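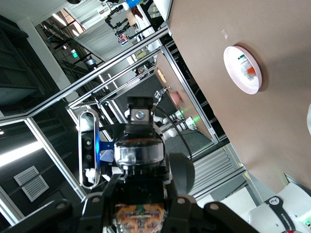 Last changed: Tuesday, 4:10 p.m.

Project diary, Tramard hall, June

Collection resumed at 8:30 this morning with the bowl task. The total of accepted examples stood at 1,624 when the day began. By the close of the session 91 further recordings had been accepted and 3 had been set aside for review.

The white bowl with the pink interior remains in use on the brown table, with the small green-capped item placed inside it. Operators are asked to vary the starting position of the bowl between recordings – the Dometti guidelines permit any position within reach of the arm. Recordings in which the wrist view is blocked for more than two seconds are to be marked and kept, not deleted.

The written labels were checked against the Ojala list before transfer to Droltavbridge. Two entries used "cup" where the list requires "bowl" and have been corrected.

Work on the second table will continue under the same instructions. The review of the held recordings is scheduled for tomorrow morning.

Shares: 2 | Comments: 3

Comments

Are the held recordings included in the total?

Reply: They are not. Only accepted recordings are counted.

Thank you. Please post the revised label list as well.

Contact the project office | Back to top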